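Tabletop Sorting and Packing Sessions: Call for Participants

Reference: 435
Location: Deltura building, ground floor, room 137
Contact: Grethe Norðdahl, session coordinator

Prikier is looking for adults to take part in a series of tabletop sorting sessions running through July. Participants handle small household and toy objects, place them in open containers, and give short written feedback on the container layout and the printed instruction cards. No previous experience is needed.

The work

Each session is built from short rounds. At the start of a round the participant receives a card listing a set of objects and a target container. Objects are moved one at a time. When the round ends, the participant marks the card, fills in two rating scales and resets the table from the layout sheet. Rounds vary in difficulty. Some cards name the object ("toy sushi block to the basket"), others give only a property such as color or shape.

Object types in the current set include blocks and cubes, toy food, a lidded pot and a bowl of small mixed pieces. Containers include a pale wooden crate and a teal plastic basket. The table surface is dark and matte. Background fabric stays in place for all sessions and must not be moved.

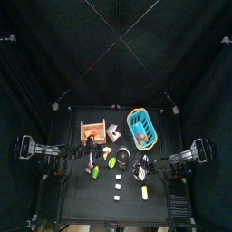
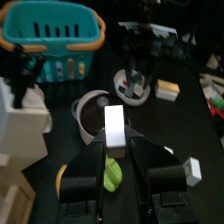
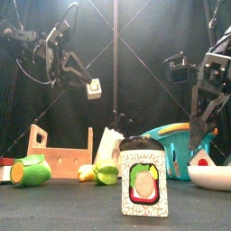 Sorting table, room 137, with objects from the current set.

Session format

Length: three hours, including two breaks
Start times: 9:00 a.m. or 1:30 p.m.
Number of sessions: at least two, at most six per person
Posture: standing or on a high stool, as preferred
Payment: 300 per completed session, paid by bank transfer at the end of the month. Travel costs are not covered.

A session stopped early by the coordinator is paid in full. A session stopped early by the participant is paid by the completed hour.

Requirements

Applicants must be 18 or older and able to read instruction cards in English at normal reading distance. Glasses and contact lenses are fine. Applicants should be able to pick up small parts with either hand. Some cards depend on color, so a short color vision check is given on arrival. A participant who does not pass the check can still join the shape-only rounds at the same rate.

Rings, bracelets and watches are taken off before the first round. Sleeves should be close-fitting or rolled above the wrist. Food and drinks stay in the hallway. Lockers are provided.

Not suitable for persons who took part in the Gunden container trial, which used the same cards.

Records kept

Completed cards, rating scales and round times are stored under a participant number. Names and bank details are held separately for payment and deleted once the series is closed. Participants may ask for their cards to be withdrawn at any point before the series closes.

Getting there

The Deltura building is the brick block behind the Stoica parking lot, built in 1972. Use the side entrance. The elevator is out of service until further notice, but room 137 can be reached without stairs. Bicycle racks are next to the loading door.

How to apply

Send a short email to Grethe Norðdahl with the subject line "Sorting 435". State your age, preferred start time, the number of sessions you want and which hand you write with. A résumé is not needed. Places are assigned in order of receipt, with a waiting list once a time slot is full. Confirmed participants receive the room rules and a sample card by email. Please bring photo ID to the first session.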